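Open afternoon at Ravora, May

Ravora opens its training rooms one Tuesday a month, and I went along for the three o'clock session. It cost nothing, but you have to put your name down with Rania Benjelloun, who runs the household courses. Parking is behind the Groltberg building.

We started in the store room, where 348 donated garments and lengths of cloth were waiting to be sorted. Donal Nic Aodha took us through the labels and the mending shelf. Most of the stock comes from Abou Zeid, the rest from house clearances. Then we went up to the bedroom, where folding and putting away are practised.

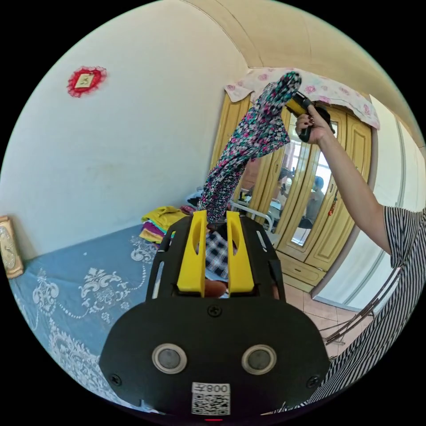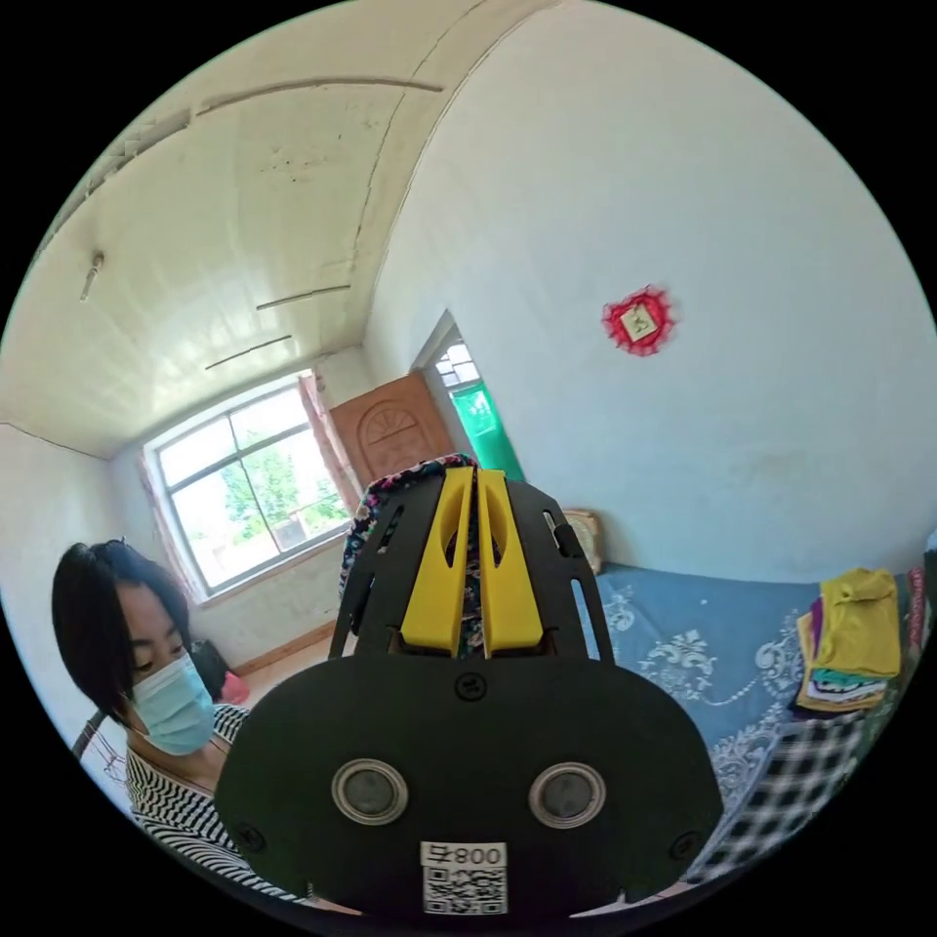
My own interest was in storage, as we are fitting out 3 rooms at Flostach in the autumn and have 2,000 to spend. I had been set on open rails. The tall wooden wardrobe with the mirrored door panel made me think again, mainly for the drawer along its base, and I liked the white cloth with pink roses laid over the top. Something dark and floral like the navy fabric would do for us too, as it should hide marks. Rania gave me the name of a second-hand dealer. Tea was served downstairs until half past four.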